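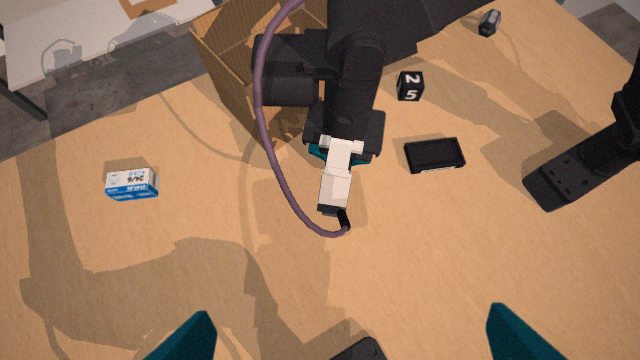 Section 4. Placing the Nolunness Fold-Down Table

Before fixing the wall bracket, choose a position that leaves the walkway clear when the table is lowered. A light tan wooden top with a fine grain suits a small room, and shadows falling across it show readily, so check the spot with the lamps lit in the evening.

1. Mark the bracket line on the wall and confirm that it is level.
2. Keep a clear space of 1000 mm in front of the bracket.
3. Drill 4 holes and insert the anchors supplied.
4. Hang the bracket and tighten each screw by hand.
5. Lift the top onto the bracket — 2 persons are required — and close both catches.

Note: The Mersha shelf, sold separately, uses the same anchors. See Section 11.

CAUTION: Do not fix the bracket to unsupported plasterboard. Do not sit or stand on the table.

Revised 2023-06-26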